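Workshop notebook – Tekmont furnishing bay
2020-08-31

Entry concerns the Orkis trial and its effect on the work of the curtain and soft goods staff. It continues the notes begun in April and should be read with them.

The Orkis unit is now assigned to flat folding only. Curtains and cloths with a gathered top remain with the staff, who use the hand-held gripper for these items. Daly had asked that all textiles be moved to the unit by the end of the trial. The bay does not support this. Of 200 items presented to the unit, 155 were accepted at the first attempt, and most of the remainder had gathers, ties or a second cloth caught in the fold. 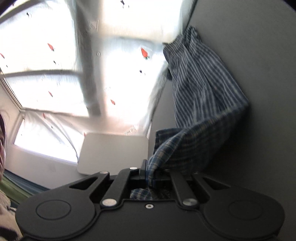 Úna Kinsella

Plaid cloth held between the finger plates, with the striped curtain hanging to the right. Strong window light through the translucent curtain behind. Staff have reported that pale fabric is hard to judge against a bright window, and the request for a blind is repeated in this entry.

Changes to duties are as follows. Two members of staff have moved from folding to checking and sorting. They report less strain in the wrists at the end of the shift, but also that the work is quieter and more solitary than before – the folding table was where most questions got asked. A shared break at mid-morning has been restored for this reason and should be kept.

The hand-held gripper is heavier than staff would like when held above shoulder height. Sessions at the window are limited to 49 minutes until Catolex replies about a support strap.

Outstanding: blind for the window; revised rota to Daly; second copy of the sorting guide for the late shift.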